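Skirnden furniture reuse shop to move into former bus depot

The furniture reuse shop in Skirnden is to move into the old bus depot on Vasitz Road in June, giving it nearly three times the floor space it has at present.

The shop has traded from a unit behind the market hall for nine years. It takes in unwanted beds, tables, wardrobes and soft furnishings from homes across the district and sells them at low prices, with a further discount for people on certain benefits. Last year it sold 1498 items, its highest total so far, and turned away others because there was nowhere to put them.

The depot has stood empty since the bus company moved its vehicles to the edge of town. Councillors agreed a ten-year lease on Tuesday evening, with no rent due for the first two years. The shop will pay for new lighting, a ramp at the front entrance and repairs to the roof over the loading bay.

A grant from the Istex Fund will cover most of that work. The rest will come from the shop's own savings and from a sale at the market hall unit, where larger pieces will be reduced so that they do not have to be carried across town. 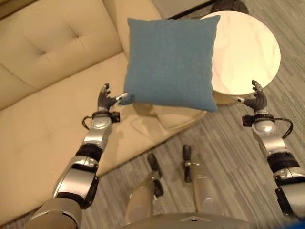

Sofas and armchairs are the items most often asked for, and the ones the shop finds hardest to store. Each has to be checked for its fire label before it can be sold, and any without one is refused at the door. At the depot there will be a separate room for this, with space for 28 sofas at a time. Cushions and throws will have their own shelves by the till. Small things like a plain teal cushion can go a long way towards freshening up a cream seat, and they sell quickly - often on the day they come in.

The move will also bring changes to collections. The shop's van now goes out three days a week and the wait for a pick-up can be as long as a month. From June it will run on five days, and households will be able to book a morning or afternoon slot by phone. Collection will stay free within the town, with a small charge for villages further out.

Some people living near the depot had raised concerns about traffic. The council received 262 responses to its consultation, most of them in favour, but a number asked where customers would park. The plans now include 80 spaces in the old bus yard, and deliveries will not be allowed before 8am.

A repair workshop at the rear of the building is planned for the autumn. It will offer short courses in chair seating, simple joinery and basic upholstery. The Yang Street tool library has asked to share the room and talks on that are continuing.

The present shop stays open as normal until the move. The sale starts at 10am on Saturday, and buyers are asked to bring their own help for lifting heavy items.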